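Slide 6 - clear bins at the packing table

Start with the Fullen trial. Two tables, 60 trays a shift, everything small and pale. Aparecida Marinho chose see-through bins so the packer can check the contents from the side.

Pause here, let people look.

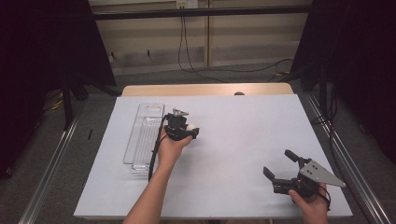
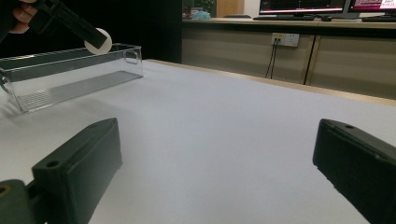
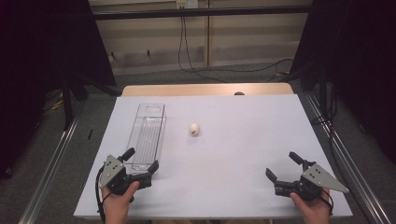
Clear container on a white tabletop, left side of the table in all three.

Point out the ridged floor - Mathias will get asked about cleaning it. Say that white on white is hard on the eyes by 3 p.m. Trundport wants a gray mat. Cost is on slide 7.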